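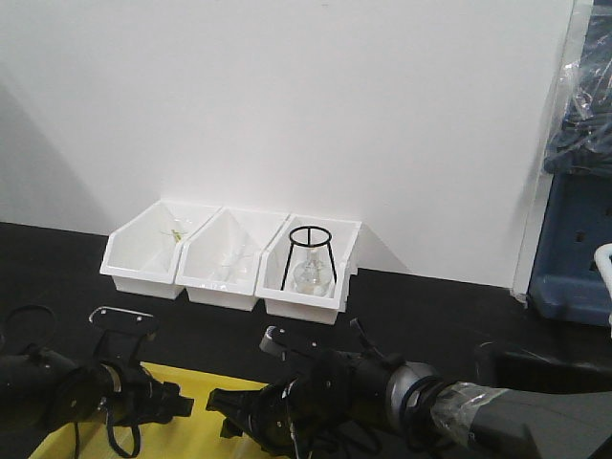
The Haken collection occupies the ground floor of the old customs house at Urnville and covers coastal survey work from the age of sail to the first echo sounders. Our group was admitted at 10 a.m. by the curator, Struan Pollock. The tour took 2 hours.

The first room holds 155 charts, most of them hand-drawn on linen-backed paper. Soundings are in fathoms. Pollock pointed out that longitudes on the older sheets drift steadily eastward, an error he puts down to dead reckoning against an unrecorded current. The log of the survey brig Flamico is kept in the same room. It runs to 232 pages and ends in April, four miles short of the river mouth.

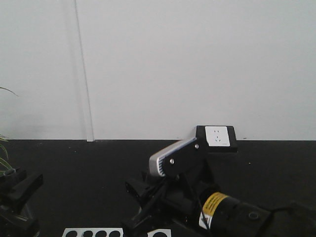

The relief model of the mountain range and its coast is due to open next season. It was cut from the Heitmann survey sheets, with the highest summit at 2000 meters and vertical scale exaggerated to make the foothills readable. It will be lit from the side, so power is needed close by. A white outlet faceplate in a black mount, set at the base of a wall, is the type of fitting Pollock favors. Wall labels will give depths in both fathoms and meters.

Charts can be consulted by written request. Tracing is not allowed.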